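The last bus out of Skerkwood

On weekdays the 117 leaves the square at Skerkwood at 6.40 in the morning and gets to Kornum at 7.35, if the level crossing is up. It comes back at ten past five. Between those two journeys there is no other bus, and on Sundays there is none at all.

Skerkwood has 646 people on the electoral roll, a primary school, a pub that opens from Thursday to Sunday and a shop that sells stamps, paraffin and bread. It used to have seven buses a day. Estela Palma has the old timetable, folded in four, in the drawer where she keeps her rent book. She moved to the village with her husband in the year the bypass opened, and one of the things they liked about the house was that the stop was across the road.

"We never learned to drive, either of us," she says. "There wasn't any call for it. You could go in for a film and be home by eleven."

The evening journeys went first, then the Saturday ones after lunch. The midday bus lasted longest. It was the one people used for the doctor, the bank and the market, and when it was withdrawn the parish meeting was so full that they had to open the doors to the playground. The county's letter said that the route carried too few fare-paying passengers. Most of those on board at midday were travelling on passes.

Palma is 81. Her doctor's surgery is in Kornum and does not give out appointments before half past eight. If she goes in on the 6.40 she has an hour to wait before the doors open, and then most of a day to fill before she can get home. She used to spend it in the library until the library cut its own hours. Now she goes to the garden centre, where the café is warm and the staff let her sit over one pot of tea. A taxi each way would cost more than her weekly food shop.

She has got used to planning. Prescriptions are ordered so that they fall together. Her hair is done at home by a neighbour's daughter. Anything heavy is bought when somebody is going by car, and most of the people she knows will ask before they set off. 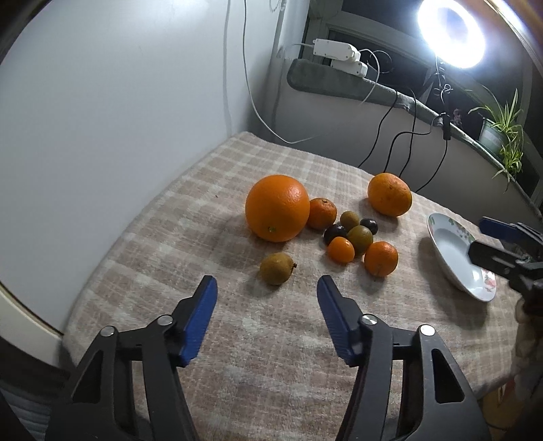

Fresh food is the thing she misses choosing for herself. The shop in Skerkwood does potatoes, onions, carrots and whatever else will keep, and the supermarket van will deliver if the order is big enough, but one person living alone seldom wants that much at once. She says she would like to pick up a pear and feel whether it is ready.

At the other end of the village, Maximiliano Daza has the opposite trouble. He is 17 and goes to college in Kornum, where his course in electrical installation finishes at two on three days out of five. He waits for the ten past five like everyone else. He was offered evening work in a hotel kitchen last autumn and had to turn it down, as the shift ended at nine. He is saving for driving lessons with money from a Saturday job on a farm he can reach by bicycle. The insurance quote he was given for a small second-hand car was more than the car.

"All my mates who live in town have had jobs for a year," he says. "It adds up."

The bus itself is run by Medina Coaches, a family firm with its yard behind the cattle market. Octavio Rivadeneira has driven the 117 for nine years and knows where everybody gets off. He says the route could be worth running again in the middle of the day, but only if it went somewhere people wanted to go. The surgery moved to the ring road four years ago and the bus still stops outside the old building, which is flats now. From there it is a 20-minute walk along a road with a pavement on one side.

He has told the office this. The office has told the county. Changing a stop on a supported route means a new registration, a safety check and a notice period, and there has always been something more pressing.

What may come instead is Grulto, a bookable minibus scheme that already runs in the valleys to the north. Passengers ring up or use an app the day before, and a driver collects them from the nearest marked point. Randa Salameh manages it from an office over a carpet shop in Kornum. Her figures show just over 1,000 bookings in the last full month, most of them for medical visits and shopping, and she has applied for the money to add Skerkwood and three other villages from July.

She is careful about what she promises. There are 2 minibuses at present and one of them has a wheelchair lift that needs replacing. If the grant comes through there will be a third. Even then a trip cannot always be had at the time asked for, and hospital appointments get priority. Some people in the valleys have been turned away on market days.

"It does not replace a bus," Salameh says. "With a bus you can change your mind."

Fermín Sepúlveda, who sits on the parish council, is not convinced. He thinks that once a village has been put on a booking scheme it will never see a timetable again, and he would sooner hold out for the midday service. He has been counting cars at the crossroads on his own account and has written to the county 14 times. The replies are in a box file, along with petitions from the last three rounds of cuts.

Palma signed all of those. She has also put her name down for Grulto, and has asked her grandson to show her how the app works, though she expects she will ring. The decision on the grant is due at the end of the month. Until then she has a blood test booked for a Wednesday at 8.50, and will be at the stop by half past six.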